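Notebook, laundry task, September

Started at 9.40. Dzifa on the leader arms, me on the recorder, then swapped after lunch. Tuva Kristiansen joined by phone for the first half hour to agree what counts as a good demonstration.

What we settled with her:
An episode starts with the washer door closed and the basket on the floor in front of it. It ends with the garments in the drum, the door closed and both arms back at rest. If the operator drops something and picks it up again we keep the episode and tag it "recovery". If a person has to step in, it is thrown away. Pauses longer than a few seconds get trimmed at the start and end only, never in the middle.

Target for the Custivberg set is 100 clean episodes on this machine before we move to the next one. We got 19 today that I would call clean. Slower than I wanted, mostly down to the door.

The door. Pulling it by remote control is awkward. With the leader arms you feel nothing, so Dzifa was closing the fingers too far behind the rim and the wrist was stalling. We tried guiding the arm by hand instead for the opening part and it went much better – you can feel where the catch lets go. But then your own hands and sleeves get into the wrist view, and I don't want to mix that with the rest. Went back to remote control and lowered the grip force limit in the Grirnero settings. Dzifa's next few openings were smoother. Keep the lower limit for now.

Start pose. I was letting the operator begin from wherever the arm happened to stop, and the first joint angles were all over the place when I plotted them. From episode 8 onwards we use one fixed pose, low, fingers open and pointing at the door, basket between them.
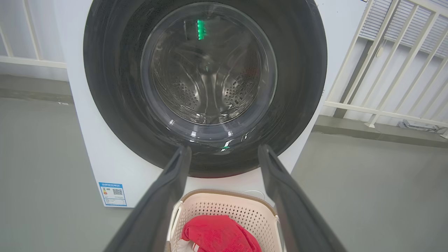

Episodes 1 to 7 stay in the folder but are marked "free start". Backlund can decide whether to train on them.

Other things noted:
Shirts catch on the basket rim if lifted straight up from the far side. Lift, pause, then forward.
Dzifa prefers the pedal for the gripper, I prefer the trigger. We should both use the trigger or the logs won't match.
Episode 14 has a gap in the left wrist stream, 631 frames saved where the right has more. Discarded.
The recorder still writes the task name as "load_test". Changed it to "load_washer" at 15.20, older files need renaming.

Tomorrow: same layout, Dzifa first. Ask Clistedlow about the spare finger pads. Copy today's files across before switching anything on.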